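Mending, badly, since February

Feb 23, 2026

The elbow went first. Then the other elbow, out of sympathy, and by the time I got around to looking at the whole sweater it had the structural soundness of a doily. I bought it in Utcombe five winters ago, it cost more than my car insurance, and I had no intention of letting it go to the rag bin.

So I have taken up mending. I own a tin now. There are 18 needles in it and I use one, the fat one, as it is the only one I can thread without going to stand at the window.

What I had not understood is how much of sewing is managing the thread. I cut a length as long as my arm, then get greedy and cut it longer to save on knots, and spend the evening fishing a tangle out of my own sleeve. The books say to keep it short. The books are smug and correct.

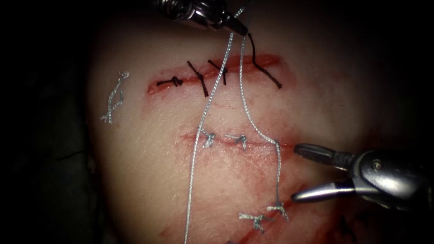

A long thread, and a steadier grip than mine.

The cardigan from Stesorthorpe was my second patient. It had a moth hole near the hem, small enough to ignore, so I fixed it and made it large enough to notice. I pulled every stitch tight, the way you would lace a boot, and the wool puckered up like a drawstring bag. I unpicked it, did it again looser, and now it merely looks as if something happened there once. I wear it to the grocery store.

There's a mending evening above the Ifans bakery in March. I may go. My fear is that everyone else will have brought something tasteful in linen and I will be there with a sock. Still, the bakery does a very good bun, and I can carry a sock and a bun at the same time.

I have been asked the same thing by several readers (there are not many of you, so several is a landslide).

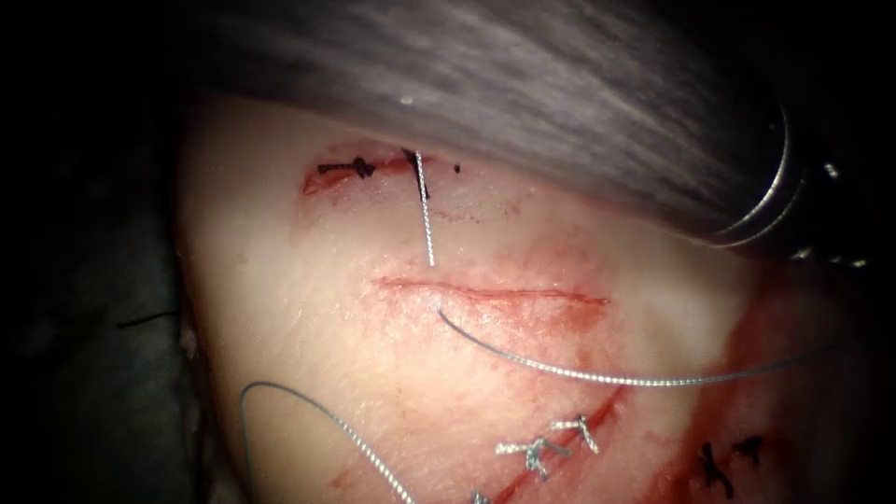 How do you stop the knot from pulling through a loose knit?
Skip the knot at the start, leave a tail as long as your finger, and weave it back through the nearby stitches when the patch is done.

I learned that from a pamphlet that came free with some darning wool from Piltalholm, and it is the best thing I own on the subject. The wool itself is the wrong green. I have 200 yards of it, so expect the socks to follow suit.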